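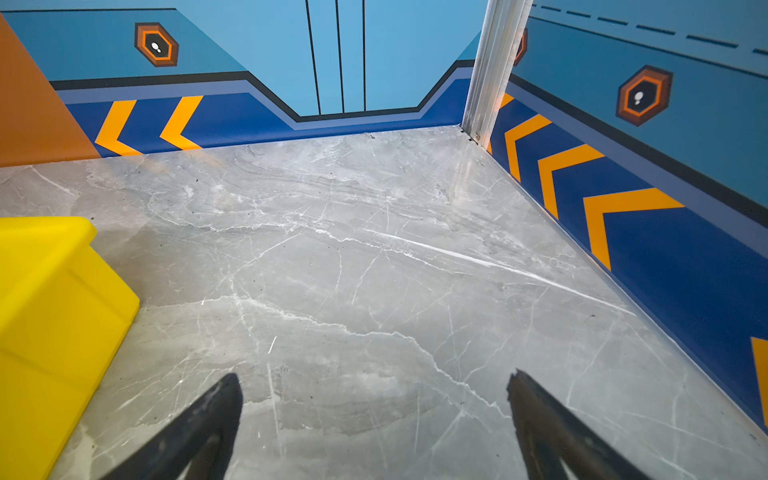 売るのが下手な人の、売買ノートのすすめ

個人投資家の台所から 2020年11月9日

株を買うのは楽しいんです。問題は売るほう。わたし、売るのが本当に下手でして、上がれば「もっといくかも」と握りしめ、下がれば「戻ったら売ろう」と握りしめ、結局どっちに転んでも握りしめているという、おにぎり屋さんみたいな投資家を長いことやってきました。

今回は編集部から「失敗した銘柄の話でも、うまくいった銘柄の話でもいいですよ」と言われたので、両方書きます。というか、両方が同じ大学ノートの中に入っているんですよね。株を始めてしばらくしてから、売り買いのたびに手書きでメモを残すようになりまして、これが今のところ、わたしが投資で手に入れたもののうちで一番ありがたい品です。配当より。いや、配当もありがたいですけど!

ノートを始めたきっかけはKokkinos

調味料や瓶詰めをつくっているKokkinosという会社があります。わたしはここのトマトソースが好きで、スーパーで特売になるとまとめ買いをしていたんですが、ある日、棚の前でふと「この会社、上場してるのかな」と思いまして。帰って調べたら、していた。しかも株価が433円。単元で買っても手が届く値段です。

当時のわたしの銘柄選びなんて、そんなものでした。決算短信は表紙しか見ない。表紙の、前の年より増えたか減ったかの数字だけ見て、増えてるなら良し。有利子負債がどうとか、在庫がどれだけ積み上がっているとか、そういうのはページをめくらないと出てこないので、見ませんでした。今思うと恐ろしい。

それで1,000株買いました。いきなり1,000株です。トマトソースが好きというだけで。

買った次の週から下がりました。たいした悪材料もないのに、じりじりと、毎日少しずつ。こういう下がり方って一番こたえるんですよね。どーんと落ちてくれれば諦めもつくのに、ほんの数円ずつだと「今日はたまたま」と思えてしまう。毎日たまたまなわけないんですが。昼休みにスマホで株価を見て、お弁当の味がわからなくなって、それでもソースはおいしいからと晩にはパスタを茹でて……という日々を過ごしていました。

そのとき相談にのってくれたのがJosefina Palmaさんです。語学教室で知り合った方で、わたしよりずっと長く株をやっています。わたしが泣きごとを言うと、Josefinaさんは慰めもせずに、こう聞きました。

「買った日に、何を考えて買ったの?」

答えられなかったんです。トマトソースがおいしいから、とは言えたんですが、それ以外に何を期待していたのか、いくらになったら満足で、何が起きたら降りるつもりだったのか。ひとつも出てこない。たぶん考えていなかったんでしょうね。考えていなかったことは、思い出しようがありません。

その帰りに駅の文房具屋でノートを買いました。表紙が緑の、ごく普通の大学ノートです。

書いているのはこれだけ

ノートというと、ものすごく細かい表を作る人がいますよね。業種別に色を分けて、移動平均からの乖離率まで書き込んで。わたしも最初の週だけやりました。続きませんでした。今は項目が3つです。

まず、買う理由。できれば一行で。一行に収まらないときは、だいたい自分を説得しようとして文字数が増えているので、そういうときはその日に買うのをやめて、次の朝に読み返します。朝に読むと、夜のわたしはずいぶん熱っぽいことを書いています。「この波に乗らなければ一生後悔する」とか。乗らなくても何ともありませんでした。

次が、間違いだったとわかるのはどんなときか。ここを書くのがいちばん難しいです。「株価が下がったら」だけだと、ただの値動きの話になってしまって、会社のことが何も入っていない。たとえばKokkinosなら、「瓶詰めの値上げをして、それで売れ行きが落ちたとき」と書きました。買ったあとに書いたので本当は反則なんですけど、書かないよりはましだろうと。

最後に、そのときの気分。ふざけているようで、読み返して一番役に立つのがこの欄だったりします。「眠い」「上司に腹が立っている」「ボーナスが出てうれしい」。ボーナスが出てうれしい日に買った株の成績が、まあ見事に悪い。お金があるから買いたいだけで、その会社が欲しいわけではなかったんでしょう。冬のボーナスが近い皆さん、どうかお気をつけください(自分に言っています)。

数字のほうは証券会社の画面に全部残っているので、ノートには書きません。わたしが使っているのはEllaという取引アプリで、約定の履歴も配当の入金もきれいに並べてくれます。ただ、Ellaの履歴には「腹が立っていた」とは出てこないんですよねえ。そこは手で書くしかない。 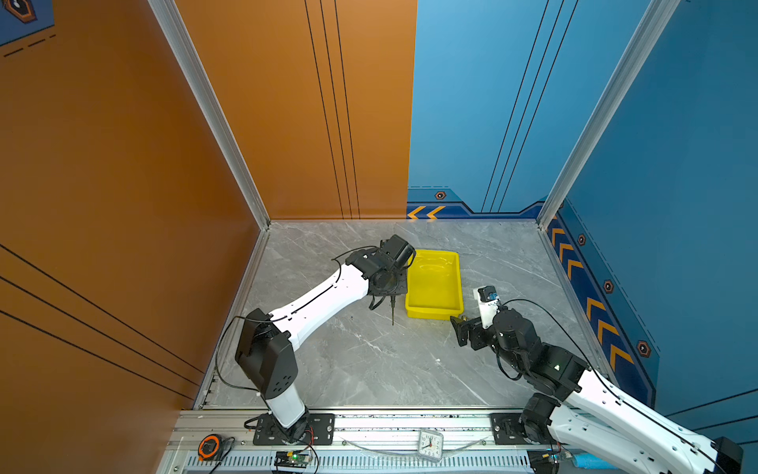
Foriaで大失敗した話

さて、失敗のほうです。ノートをつけ始めてからの失敗なので、よけいに恥ずかしい。

Foriaは入浴剤やタオルの会社で、当時やたらと話題になっていました。Prirnariという個人投資家向けのメールマガジンがありまして、わたしは今も購読しているんですが、そこの読者欄が毎号Foriaの話でもちきりだったんです。「まだ間に合う」「ここからが本番」。読んでいるうちに、持っていない自分だけが損をしているような気持ちになってくる。あの感じ、わかっていただけますか。実際には何も損していないんですよ、持っていないんだから。

で、買いました。そのときのノートがこうです。

「買う理由:みんな買っている。」

一行で収まっています。ルールどおり。ルールどおりなら何でもいいわけではないと、このときの自分に言ってやりたい。

「間違いだったとわかるとき:みんなが売ったとき。」

みんなが売ったときにわかっても遅いんですってば。読み返すたびに机に突っ伏したくなります。気分の欄には「わくわく」とだけ、やけに丸っこい字で書いてありました。

そのあとどうなったかは、お察しのとおりです。四半期決算が出た日の翌朝、売り気配のまま値がつかない。わたしは通勤電車の中で、つり革につかまりながらEllaの画面を何度も引っぱって更新して、隣の人の足を踏んで謝って、また更新して。ようやく寄り付いたときには、買い値がはるか上のほうに見えました。

ここで売れればまだ良かったんですが、売れないんですね、おにぎり屋なので。「会社がつぶれたわけじゃないし」「長い目で見れば」と、急に長期投資家の顔をし始める。数日で儲けるつもりで買ったくせに、下がった途端に長い目になるのは、たぶんわたしだけではないと思います。

結局手放したのはその翌年で、きっかけは株価でも決算でもなく、ノートの読み返しでした。「みんな買っている」という理由はもうどこにも残っていない。みんな、いないんです。Prirnariの読者欄もとっくに別の会社の話をしている。理由がなくなったものを持っているのは、会わなくなった人の傘をずっと玄関に置いているようなものだなと思って、その日の昼に成行で売りました。損は損でした。でも夜はよく眠れました。

「戻ったら売ろう」を書いてみる

Foriaのあとで、ひとつだけノートに欄を増やそうか迷ったことがあります。「戻ったら売ろう」と思った日を記録する欄です。結局、欄にはせずに余白に書くことにしました。思ったらその日のうちに書く。それだけ。

やってみるとわかるんですが、この言葉、書いてみるとずいぶん変なんですよ。買い値まで戻ったら売る、ということは、いまこの会社にその値段の価値があると思っているかどうかとは関係がない。関係があるのは、わたしがいくらで買ったかだけです。そして株式市場のほうは、わたしがいくらで買ったかなんてご存じない。知っているのはわたしとEllaと税務署くらいのものです。

Josefinaさんにこの話をしたら、「じゃあ、今日お金で持っていたとして、その株を今日の値段で買う?」と聞かれました。よくある質問らしいんですが、わたしは初めて聞いたので、しばらく黙ってしまいました。手持ちの銘柄をひとつずつ思い浮かべて、買う、買う、うーん買わない、買わない、とやっていくと、買わない組がけっこうあるんですね。

だからといって買わない組を全部すぐ売ったかというと、それはしていません。手数料もありますし、税金の都合もあるし、何よりわたしの「買わない」がその日の気分の可能性がある。なので「買わない」と思った日付を余白に書いて、日をあけてもう一回聞く。それでもまだ買わないと思うなら、売り注文を出す。のんびりしたやり方ですが、握りしめているだけだったころに比べれば、大進歩です!

指値は朝ごはんの前に

売り注文の出し方も少し変えました。前は場が開いている最中に画面を見ながら出していたんですが、これがわたしには向いていない。目の前で数字がちかちか動くと、指値を一円上げ、もう一円上げ、上げているうちに値が下がっていって、追いかけて下げて、まったく売れないまま大引け。あの疲れ方は何なんでしょう。何もしていないのに肩がぱんぱんです。

今は朝ごはんの前に注文を入れて、あとは夜まで見ません。見ないと決めるだけだと見てしまうので、昼休みはスマホをロッカーに置いて本を読みに行きます。約定していたらノートに一行。していなければ、翌朝また同じ値段で出すかどうか考える。上の値段に変えたくなったときは、理由を書いてから変えます。面倒なので、たいてい変えません。面倒くさがりの性格が、初めて資産形成の役に立っています。

デイトレードをなさる方には何の参考にもならない話ですみません。ああいう速さで判断できる人を、わたしは心から尊敬しています。

ところで、Kokkinosはどうなったか

忘れていたわけではありません。トマトソースのほうです。

買ってからしばらくは、先ほど書いたようにじりじり下がり続けました。ただ、ノートに書いた「瓶詰めの値上げをして、それで売れ行きが落ちたとき」がなかなか来ない。値上げはしたんです。わたしの行くスーパーでも、はっきりわかるくらい値札が変わりました。でも決算説明の資料を(このころにはページをめくるようになっていました)読むと、瓶詰めの売上は落ちていない。自分でも値上げ後のソースを普通に買っている。間違いだったとわかるときが来ないので、売る理由もない。というわけで、今度は握りしめていたというより、置いておいた、という感じでした。

そこから株価が上を向き始めたのは、わたしにとってはほとんどおまけみたいなもので、どうしてその時期だったのかは今でもよくわかりません。家で料理をする人が増えたからだと言う人もいるし、小型の食品株がまとめて見直されたからだと言う人もいます。Prirnariの読者欄にもちらほら名前が出るようになって、正直それは少し怖かった。Foriaの記憶がありますから。
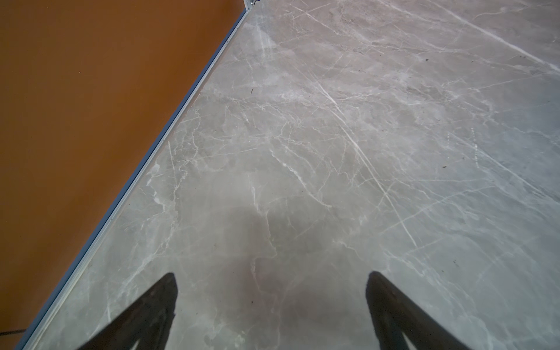
大理石模様と、そこを走る白い筋。

先月、10月のことですが、Kokkinosは1,964円をつけました。朝ごはんの前に出しておいた指値で、持ち株の半分が売れていました。夜にEllaを開いて、約定の文字を見て、まず疑って、それから台所で小さく跳ねました。下の階の方、すみません。

半分だけにしたのは、立派な理由があってのことではありません。全部売るのは寂しいし、全部持っているのは怖い。ノートにもそのまま「寂しい、怖い」と書いてあります。Josefinaさんに見せたら、買う理由の欄よりよっぽど正直だと笑われました。

残りの半分には、新しく「間違いだったとわかるとき」を書き直しました。最初の条件はもう古いので。今度は原材料のことと、新しく始めた冷凍食品のことを書いています。冷凍食品のほうはまだ食べていません。冷凍庫がいっぱいなんです、特売で買った餃子で。

それから、自分に釘を刺しておくために書いておきますが、これでわたしの銘柄選びが上手になったわけではないんですよ。Kokkinosは好きなソースの会社をたまたま調べて、たまたま安い時期に買っただけ。棚の前で思いついたという点では、ほかの失敗した銘柄と何も変わりません。以前、好きなクッキーの会社も同じように買って、そちらはちゃんと損をしています。クッキーは今もおいしいです。

ノートの置き場所について

最後に、細かいけれど読者の方から前に質問をいただいたことを。

ノートはどこに置いているんですか、というお便りでした。うちでは台所の、レシピ本の隣に立ててあります。パソコンの横に置いていた時期もあるんですが、そうすると画面で株価を見ながら書くことになって、どうしても値動きの感想文になってしまうんですね。「今日は強い」「引けにかけて弱い」。あとで読んでも天気の話みたいで、使い道がない。

台所なら、鍋が煮えるのを待つあいだに開けます。火にかけている時間は長くないので、長い文章は書けません。ページのあちこちに醤油のしみがついていて、Foriaのページにはなぜかカレーがはねています。誰かに見せるものでもないので、字も汚いです。日付だけは必ず入れてください。日付がないと、あとからEllaの履歴と突き合わせるときに本当に困ります。わたしは最初のころの数ページに日付がなくて、いまだにどの銘柄の「わくわく」なのかわからないものがひとつあります。

二冊目は表紙が赤です。同じ文房具屋に緑がなかったので、取り寄せるか迷って、赤にしました。株をやる人間としては、赤は上がる色なのか下がる色なのか、国によって違うのがややこしいところですが、日本の株価ボードなら上がるほうなので、よしとします。

来月は配当金の使い道について書く予定です。ため込む派か、使っちゃう派か、皆さんのやり方もぜひ編集部あてに教えてください。わたしは今のところ、ほとんど餃子になっています。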